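Subject: Re: [allotment-list] Sourdough starter gone flat

On Monday Palesa Kruger wrote:
> My starter hardly rises at all. I feed it once a day with plain
> white flour and keep it by the kitchen window. Should I throw it
> out and begin again?

Palesa,

Don't throw it out. Mine did the same in August and it came back in 8 days. Plain white flour is fine for keeping a starter going, but a weak one does better with some whole rye mixed in.
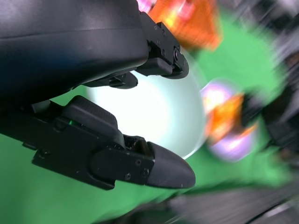

Take two spoonfuls of the old starter and put the rest in the compost. Add equal weights of flour and water, half of the flour being rye. Feed it morning and evening, and move it away from the window, where it gets cold at night. The top of the fridge works for me.

Lerato asked how much I bake with. My usual loaf takes 245 grams of starter, which is more than most recipes call for, and I let it stand for over two hours before shaping. 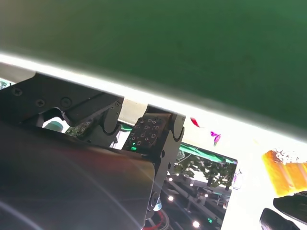 If you see pink or orange streaks, that one does have to go. A gray liquid on top only means it wants feeding. Pour it off or stir it in.

I can bring a jar of mine to the next meeting if you'd like a spare. Let me know by Thursday.

Mansa Ankrah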